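# Bed and Cloth Group – Student Gallery

We are a small group of students in the robotics club, and this term our subject is soft things: sheets, shirts, anything that does not keep its shape. Rajeshwari Kurup is our mentor. The project name is Sturel. We work with hand-held grippers first, so that the robot arm can learn later from our own movements. By the end of February we had saved 2,267 short recordings, and almost 200 of them we had to delete for bad timing. 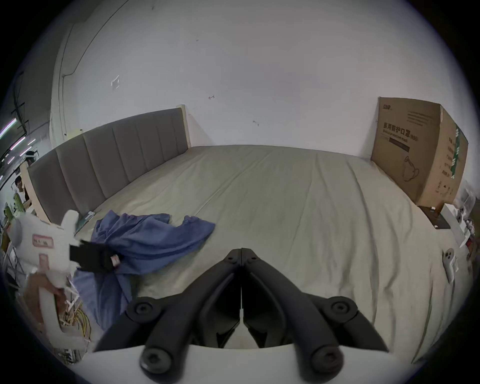 The blue cloth on the beige sheet, with the gripper jaws in front.

Aisyah Oei wrote the rules for one recording. Both jaws start open, the cloth is thrown down freely, and the person must not speak or hurry. It sounds easy, but my first 3 tries were all too fast – I was moving like I do at home.

Folding with two grippers needs two calm people or one very patient person. Yamuna prefers to do it alone.

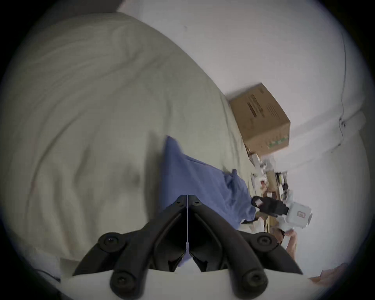

Wellington Andrade checks the recordings every evening and gives each a mark from 1 to 4. Only the two best marks go to training. We argued with him a little in the beginning, but now we agree with his marks most of the time.

Next we will try a towel, and after this a pillow cover with buttons. New members are welcome, also without programming experience. Please write to Nandini Poduval through the club page.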